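Rutness bench log
February, afternoon session
Task: file box, cabinet top to middle shelf. Teleoperated.

Carried on from the morning with the same start pose and the same task text. Target for the block is 40 accepted episodes. Operator on the headset and gloves, second person on the keyboard for start, stop and reject.

Changed before starting:
Glove thumb offset redone. It had been reading slightly closed at rest, and the policy trained on last month's set copies that.
Wrist speed cap lowered one step. The old value let the operator outrun the arm, then wait for it, and the waits ended up in the data.
Log rate left alone.

The grasp is over the front edge, fingers curled down, box brought past the edge of the top before it is lowered. Tried a side pinch first and gave it up. The span is too wide for the hand and the operator had to squeeze at full command, so the recorded finger targets sit at the limit and say nothing useful about contact.

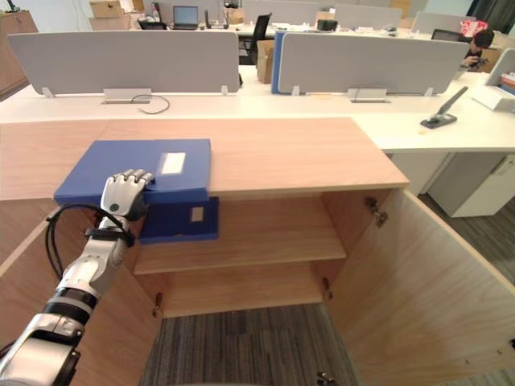 Both doors are to be open before the episode starts. Opening them is a separate task in the Tudska list with its own labels and I do not want the two mixed. If a door swings in during the reach, reject and reset.

Reject rules as used today:
Operator pauses longer than two seconds with the hand in contact.
Any hand correction by a person inside the reach area.
Box released before it is fully supported.
Head view loses the hand for the whole of the lowering move.

The last one cost us most. When the operator leans to see under the top, the head follows and the hand goes out of view. Asked for the lean to be done once, before the reach, and then held. Better after that, though the neck gets tired and the later episodes are slower. Suggest swapping operators every eight episodes.

Latency on the Skirkov link measured at 31 ms at the start of the block. Fine for this. Did not repeat the measurement at the end – should have.

Low approach for the middle shelf practised separately, with the hand kept down near the carpet and fingers hanging straight. The wrist view is the one to watch here. The operator tends to judge height from the head view and comes in too high. 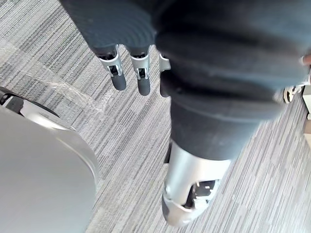 Sleeve needs checking at each reset. If it rides down over the knuckles it takes up part of the wrist view and the crop in the loader does not allow for it. Pull it back to the mark and tape if necessary.

Episode 1217 is flagged. Gripper command and joint reading drift apart halfway through and come back together at release. Could be a dropped packet, could be the fingers loaded against the lid. Keep it out of the training split until somebody has plotted it against the motor current.

Sepúlveda retargeting script still mirrors the little finger on the left hand. Worked round it in the config, not fixed.

To do:
Measure latency at both ends of the next block.
Replay five accepted episodes open loop with the box in place.
Write the reject rules into the operator sheet.
Ask for a second pair of gloves, medium.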